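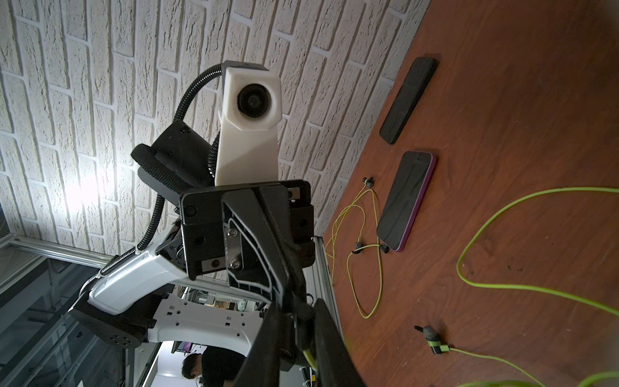 How do you keep two arms on one rail from hitting each other when both must reach the middle of the table?

We give each arm its own half of the table in the software, and a narrow strip in the middle that only one arm may enter at a time. The arm that wants the strip asks for it, waits for the permission, goes in, comes out and gives it back. If the permission does not come in the set time, the arm goes to its park position and the program stops with a message. It is slow, but for our work it is fast enough.

I write this at the top of the entry for those who read only the first lines. The rest is what was done on the cell at Hurnum, in the order in which I remember it.

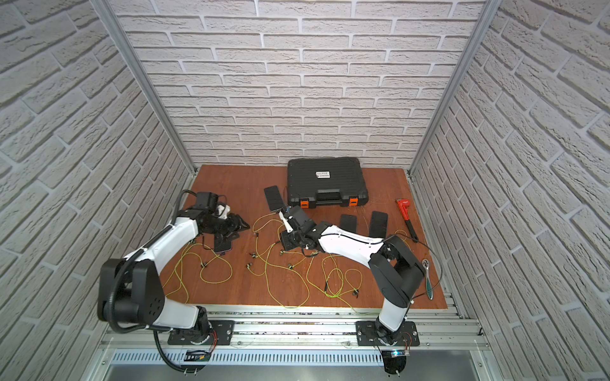
Workshop log, Vukik cell
Jeferson Guerra - 9/18/18

Started with the bolts of the mounting plates. On the left plate two bolts were only finger tight, and I am afraid this was me. The rail is 1,748 mm long and the plates can slide on it, so a loose bolt is not a small thing: the whole arm turns a little when it stretches out, and then we look for the mistake in the software. Both plates are now tightened crosswise and I made a line with paint marker over each bolt head and the plate. If the line is broken, the bolt has moved. Please do not paint new lines over the old ones.

After this I measured the distance between the two base centers again. It is 801 mm. In the old settings file we had a rounded value, and I think it explains a part of the error that we saw when both grippers were sent to the same point. I changed it in the file and wrote the old value in a comment beside it.

Then the strip. The first version was a wall in the middle with no thickness, and each arm had to stay on its own side. This is nice on paper. With real grippers it does not work well, for the point we give to the planner is at the finger tips and the housing behind the fingers is wide. The finger tips can be on the correct side and the housing already over the line. So now the check uses a box around the full gripper, and the wall became a strip. I took the box from the drawing and added a margin on all sides. The margin may be too generous. I prefer to make it smaller later than to buy another camera housing.

The planner on the Plikex controller accepts only simple boxes, so the forearm is three boxes in a row. The tool case at the back of the table is one more box. The cables on the table are not in the model at all. A finger can go through them, pull them, or carry them to another place, and the planner knows nothing of it. 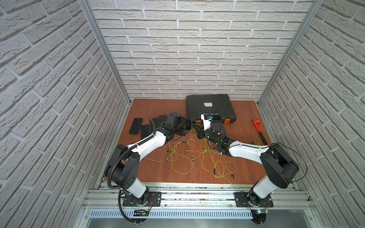

Grippers near the middle of the table, yellow-green wires around them.

About the wires I want to write a bit more. They are thin, they make loops in each direction, and the small connectors are the only parts with a clear shape. My plan is that the arm looks for a connector first and closes the fingers there, and leaves the rest of the wire alone. For the first tests it is enough if it can hold one connector and lift it a hand's width. I did not write the release part yet. It should open slowly and go straight up, otherwise the wire can hang on a finger.

The hard flat things are another problem. A phone lying on the wood gives the fingers very little height to hold, and the glass is bright under the lamp. I turned the lamp more to the wall side, but then the brick panels shine. We need some kind of diffuser. There was a sheet of matte plastic in the Bastos box, on the shelf next to the drill press, if somebody did not already cut it for another job.

For the pipe wrench I set a rule that only the right arm goes there. It is heavy for this gripper and I want it held near the balance point, not at the end of the handle. The left arm has no reason to cross the table for it.

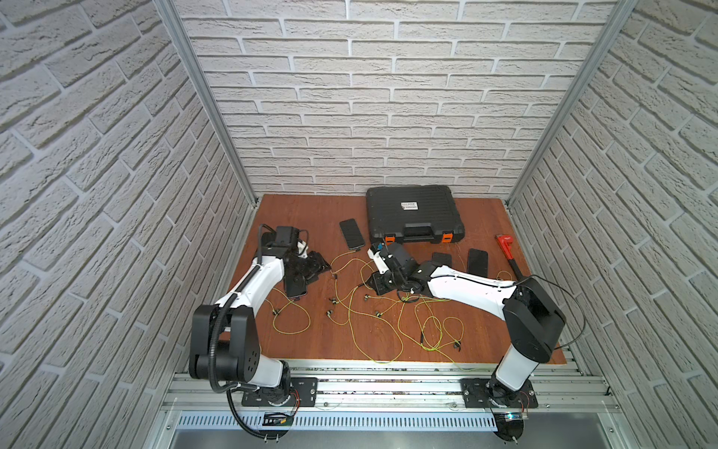 The permission logic was the longest part of the evening. The first try had a mistake that is easy to make: both arms could ask in the same cycle, and both got a yes. I found it in the simulator, so no damage. Now the left arm is asked first, always, and the right arm sees the result before its own turn. I let the simulator run 1,463 exchanges of the strip with random targets and there was no overlap of the boxes. On the real arms I ran it only at low speed, with my hand on the stop button.

One more thing with the conduit. When the arm folds back, the black corrugated tube goes down past the base toward the front, and it is close to the small circuit board under the rail. I do not like this. A printed cover over each board would be good, with a hole so that the indicator light can still be seen. I have a sketch, not a drawing. The holes must be measured on the real board, the two sides may be not the same.

To do, for me or for whoever comes first:

Cover for the boards under the rail, both sides.
Check the paint lines before switching on.
Make the gripper box smaller in steps of 2 mm and run the simulator after each step.
Diffuser for the lamp.
Write the release movement for the connectors.
Put the new settings file on the shared disk. The old one stays in the same folder, with "old" in the name, please do not load it.

I left both arms in park position with the power off. The key is in the drawer with the hex wrenches.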